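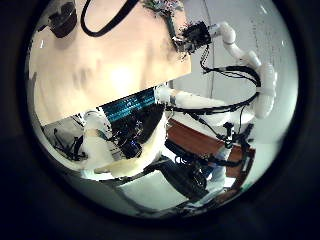

## 4. Table, cables and whiteboard

This section covers the Kosik table and the Usley wall board in the shared workroom. Read section 3 (delivery and unpacking) first if the table top is still in its wrapping.

You will need:

- the hex key supplied with the table
- a spirit level
- a tape measure
- cable ties, the reusable kind
- two soft cloths, one kept for the table and one for the board
- washing-up liquid and warm water

### 4.1 Positioning the table

1. Clear the floor where the table will stand and sweep it.
2. Measure out from the board wall. Leave at least 800 mm between the table edge and the wall, so that a person can stand and write.
3. Lift the table into place with two people, one at each end. Do not drag it. The feet will mark the floor and the leg bolts can work loose.
4. Lock the feet by turning each collar clockwise until it stops.
5. Lay the spirit level along the long side, then across the short side. Adjust the feet until both readings are level.
6. Tighten the leg bolts with the hex key. Go round once with all of them finger-tight, then a second time with the key.

**Note:** Check the bolts again after the first two weeks of use. After that, once every June is enough.

**Caution:** Do not sit or stand on the table. If you need to reach the top of the board, use the step stool from the store.

### 4.2 Looking after the surface

The top is pale and smooth, and it shows smudges and fingerprints more readily than a dark one. Most marks come off with very little effort if they are dealt with the same day.

1. Move pots, bowls and loose items to one end.
2. Wipe with a damp cloth and a drop of washing-up liquid.
3. Wipe again with clean water.
4. Dry with the other side of the cloth, working towards yourself.
5. Clean the other end in the same way and put things back.

For grey marks left by rubber feet or cable sleeves, use a white pencil eraser with light pressure. Wipe away the crumbs afterwards. If the mark is still there, leave it – scouring pads and cream cleaners take the finish off, and the dull patch they leave can't be put right.

| Mark | What to use |
|---|---|
| Fingerprints, dust | Dry cloth |
| Coffee, tea | Damp cloth, washing-up liquid |
| Grey scuffs | White eraser |
| Board marker | Tóth board spray on a cloth, then rinse |
| Tape residue | Warm soapy cloth held on for a minute |

**Caution:** Put a mat under anything hot. The top is rated for ordinary table use and will blister under a hot pot.

### 4.3 Pots and bowls for small parts

Small bits and pieces are kept in pots so that they don't roll off. A plain pot or bowl with a rim works well, as the rim gives you something to grip when you slide it across.

1. Use one pot for one kind of item. Screws and clips in the same pot will have to be sorted by somebody later.
2. Stand it well in from the edge, by at least the width of your hand.
3. Don't fill it above two thirds.
4. At the end of the day, tip the contents back into the labelled drawer and return the pot to the shelf.

Food and drink are not to be kept in these pots, even after washing. Mugs and lunch bowls live in the kitchen.

### 4.4 Running cables

Loose cable is the most common cause of things being pulled off the table. Route thick cables first and thin ones second.

1. Switch off at the wall before you move anything that is plugged in.
2. Lay the cable in the direction it wants to go. A thick black cable straight out of its coil will spring back into a loop if you force it. Leave it lying out overnight if you can.
3. Bring it on to the table at the back edge.
4. Keep bends wide. As a guide, a loop should be no tighter than a dinner plate.
5. Fasten the cable under the table edge with a reusable tie. Pull the tie snug and stop there; if the sleeve is pinched, loosen it by one notch.
6. Leave enough slack for anything that has to move, then move it by hand through its full range with the power off. The cable should not go taut or catch on the table edge.
7. Gather what is left over into a flat figure of eight and tie it in the middle.

**Note:** Hanging loops should clear the floor and any chair backs. Walk round the table once when you have finished and look at it from the side.

#### Bundles of thin coloured wire

Thin wires get damaged at the ends, where they are bent back and forth. Hold a bundle together with a tie close to each end and another half way along. Don't twist the wires round each other to keep them tidy.

If you unplug a bundle, note which colour went where before you pull. A label on masking tape will do. Pinks and reds are easily confused under the ceiling lights, so write the position number as well as the colour.

**Caution:** Do not use a wire with a split or flattened sleeve. Cut the damaged length out of use straight away and put it in the Clemitz bin by the door.

### 4.5 The whiteboard

1. Write with dry-wipe markers only. Check the barrel each time; permanent markers have a habit of ending up in the same tray.
2. Start at the top and keep lines short. Writing low down on the board is hard to read from across the table.
3. Put your initials next to anything that has to stay up.
4. Wipe the board on Friday afternoon, leaving initialled notes for one further week.

Faint writing usually means a tired marker. Throw it away – don't put it back in the tray. Old writing that has gone pale and will not wipe off can be lifted by going over it with a fresh dry-wipe marker and wiping at once. Repeat on small areas. Board spray is for what remains.

Glare can be a nuisance when the lights are full on. Turn off the row nearest the wall before asking for the board to be moved.

### 4.6 Spares and questions

Spare feet and bolts are in drawer 19, cable ties in drawer 47. If you take the last of anything, write it on the order sheet inside the store cupboard door.

Table and fittings: Covadonga Alcaraz
Cables, sockets and board: Stelios Karras

Section last revised 5 September 2018.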